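Walus Block and Tray Set
Set-up guide, section 3: Laying out the table

3.1 Before you start

This section covers placing the tray, the large blocks and the small cubes on a dark table top, and putting them away. Section 2 covers unpacking and the parts check. If the table is to be used inside the Hladun fabric enclosure, put the enclosure up first and then return to this page.

The set is supplied under order number 3721. Spare trays and small cubes can be ordered separately from Hasteck. Large blocks are sold only with the full set.

You will need:
- a flat table with a matt, dark top
- a dry, lint-free cloth
- a ruler marked in millimetres
- the layout card that matches the task

Terms used in this section:
Far edge: the long edge of the table opposite the person setting out.
Near edge: the long edge closest to the person setting out.
Floor: the flat inside surface of the tray.
Rim: the raised edge running round the tray.
Pair: two small cubes of the same colour, side by side and touching.

3.2 Preparing the table top

1. Clear the table of anything not shown on the layout card.
2. Wipe the top with the dry cloth, working from the far edge to the near edge. Dust shows up strongly on a dark surface, so fold the cloth to a clean side for the last pass.
3. Press down on each corner in turn. If the table rocks, adjust the feet before going on.
4. Check that no fabric from the enclosure walls is lying on the table top. Small folds and creases in the walls do not matter as long as they stay clear of the working area.
5. Switch on the overhead light and leave the room lights as they will be during use.

Caution: Do not use spray polish on the table. It leaves a film that lets the tray slide and puts bright reflections on the surface.

3.3 Large blocks

Large blocks are placed before the tray. Long blocks go down flat, on the widest face, unless the card shows them on end.

1. Take hold of a long block at both ends and keep it level.
2. Bring it over its position with clear space between it and anything already on the table.
3. Lower it straight down. Do not set one end down first and drop the other.
4. Let go of both ends together.
5. If the block has to be turned, lift it again. Dragging marks both the block and the table. 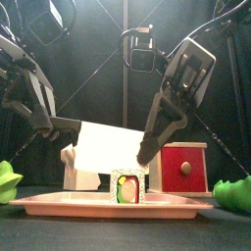

Can a long block be laid across the rim of the tray?
The tray is not made to carry it. The rim is raised only to keep small cubes on the floor of the tray, and a long block resting on it may tip when one end is touched. Place long blocks directly on the table.

Note: White blocks pick up finger marks. Clean them with a cloth dampened with plain water and dry them at once. Mastedine surface wipes may be used on the tray but not on blocks with printed faces.

3.4 Marked cubes and boxes

Some of the larger pieces have a printed mark on one face. Unless the layout card says otherwise, this face goes upwards.

1. Place the box first, on the far half of the table and to the right of centre. Where it stands on a coloured base, set the base down and then place the box on it.
2. Place the marked cube to the left of the box. The cube may be square to the table or turned at an angle. Follow the card.
3. Leave enough room between cube and box for a hand to pass without touching either.
4. Look down on the pieces and compare them with the card. Correct any that have turned while being released.

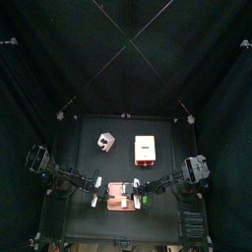
Where the card gives distances, measure from the edge of the table top and not from the enclosure wall, as the fabric moves. Distances from the side edges are taken to the nearest face of the piece. The standard card assumes a clear working width of at least 500 mm. On a narrower table, use the reduced card and leave out the box and base.

Pieces should not overhang the table. If a piece has been set so close to an edge that it could be knocked off by a sleeve, move it inwards and note the change on the card.

3.5 Placing the tray

1. Check the underside of the tray for grit and wipe it if necessary.
2. Set the tray down on the near half of the table, close to the centre line.
3. Press lightly on each corner. The tray must sit flat.
4. Turn it to the direction shown on the card. Both straight and diagonal positions are used.
5. Look for glare on the floor of the tray. A small bright spot near the rim is acceptable. If the glare falls where cubes are to be placed, turn the tray slightly or dim the light.

Note: Tray colour looks different under low light. Pink trays can appear brown or beige. Check colour against the card under full room light only.

Caution: Do not lift the tray by one side of the rim when it is loaded. Cubes will slide into the opposite corner and the layout will have to be repeated.

3.6 Setting the small cubes in pairs

Pairs are set by colour, with a strip of tray floor left between one pair and the next. The strip should be 19 mm wide unless the card gives another figure.

1. Sort the small cubes by colour outside the tray. Blue-grey and beige cubes are easily confused in dim light, so sort them before dimming.
2. Place the first cube of the left pair on the floor of the tray.
3. Place the second cube beside it and close the space until the faces touch. A thin dark line will remain along the join.
4. Repeat for the right pair.
5. Check the strip between the pairs with the ruler. Adjust by moving a whole pair, holding both cubes together.

A slim rod may be used for fine adjustment. Push low on the side of the cube, close to the floor of the tray. Pushing near the top will tip it.

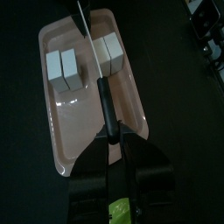
Fig. 3. Small cubes in the tray: blue-grey pair and beige pair, with tray floor between.

3.7 Clearing away

1. Remove the small cubes first and return them to their bag by colour.
2. Lift the tray with both hands and wipe the floor and rim.
3. Remove the marked cube, then the box, then its base.
4. Remove any long blocks, holding them at both ends.
5. Wipe the table top and switch off the overhead light.

Store the tray upside down on top of the blocks. Do not stack anything on it. If a cube has a chipped edge, take it out of use and order a replacement, quoting the number in 3.1.

Continue to section 4 for layout cards.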